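Sorting the candy

January
by Orest Dovhaniuk

Every winter we end up with more candy than two adults can eat. People bring it when they visit, the office hands it out, and I buy a bag myself because it seems wrong not to have any in the house. By the middle of January it is in coat pockets, in the fruit bowl, in the drawer with the batteries. This year I decided to put all of it in one cardboard box and be done with it.

I started after breakfast. The rule was that anything wrapped went in the box, whatever it was. I wasn't going to sort by flavor, and I wasn't going to try any until the house was finished. I broke the second part of that in the hallway, where I found a hazelnut one in my good coat.

The hard part was the table. We have one long table in the front room and it does everything. We eat on it, my wife does her accounts on it, and anything that comes through the front door gets set down on it and stays. The purple cloth with the little flowers went on for her mother's visit and hasn't come off. I like it fine. It doesn't show tea.

I thought about clearing the whole table first and then decided against it. When I try to clear everything I get as far as the papers, sit down to read them, and lose the morning. So the pen and the notepad stayed, the cups stayed, and I just went for candy.

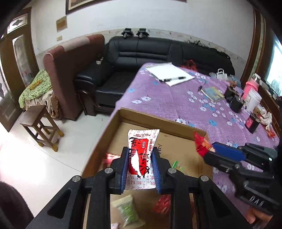 All's well that ends well, going by the wrapper. Box still far from full.

Most of the candy with Chinese writing came from Lelex, a small grocery two streets from my old job. I can't read the characters. I pick by color, and around New Year almost everything they carry is red. The woman at the register once told me which ones were peanut and which were milk, and I forgot before I got to the car. You find out when you open them.

Then there is the stuff from Brondham, the discount place out by the highway. They sell it by the bag with no choice about what goes in. My wife came home with 3 bags in December. I weighed what was left of them on the kitchen scale and got 640 grams, so we did better on those than I thought. The coffee ones are always the last to go. I don't know who they make the coffee ones for.

The box came with a desk lamp in it, and I had kept it folded flat behind the bookcase for a year. Good size, flaps still fine. I did think about using one of the Grokonero storage tubs from the closet, the kind with the snap lid, but they are all full of cables and I would have had to deal with the cables.

A few things I settled on, in case it helps anyone with the same problem:

Chocolate goes in a separate bag. If it gets warm in with the others it sticks to everything, and then you are throwing out good hard candy too.

Empty wrappers go straight in the trash. I have a habit of twisting them back up, and then I pick them out later thinking there is something inside.

Anything without a wrapper gets thrown out. There was a mint in the pen cup that I'm fairly sure was there last winter.

When the box was done I folded the flaps over without taping them. It is on the shelf by the back door now. Some will go to the Lytvynenko kids next door, after I ask their mother. She said yes last year, but only after dinner and only two each, so I'll ask again. The rest I'll take to work, where it will be gone by lunch.

The table looks about the same, to be fair. I'll do the papers next. The pink bottle needs a home too, and the plastic bag can probably go in with the other plastic bags under the sink.

3 comments

Marta K.
The coffee ones are for me. Send them over.

pelham_road
We do this with the Halloween candy but it usually happens in April. Do you find the hard candies go sticky if the box isn't sealed? Ours did in the humid months.

Orest Dovhaniuk
Not so far, but ours has never lasted until summer. I'd use a jar for that.

Join 3,884 readers who get new posts by email. Enter your address to subscribe. You can unsubscribe at any time.

This site uses cookies to remember your settings and count visits. By continuing to read you agree to their use. Accept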